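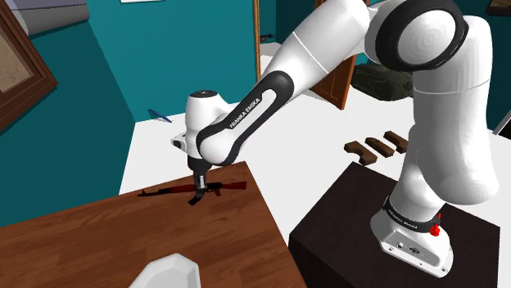

Farneck desk sorter, sim stage. Before I bolt anything down in the garage I want to know the arm can clear small, awkward stuff off a table. Planner is Santoro, 100 seeds per object. The toy rifle is the worst one so far, long and thin, so I send the gripper straight down just above the magazine. It passes in sim. Opinions?

Reply from udent_fan
Passing in sim means very little to me. What friction did you use? Mine was set to 2 and everything stuck like glue.

Reply from Loredana Negri
Disagree. A straight-down grasp near the middle is the sane choice. I'd worry more about the dish. From the other side the barrel crosses right over it, and I bet your planner ignores the rim.
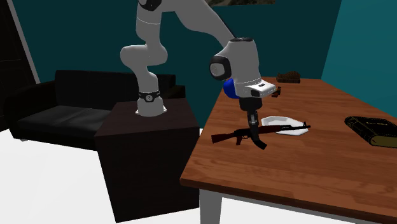
Reply from clunach
Or skip all this and buy a bin. You'd spend 2000 on parts to tidy a desk - my kid does it for less.

Reply from udent_fan
Still no friction number, I see.

Reply from Loredana Negri
He'll post it. Run another 100 with the dish moved, then we can argue.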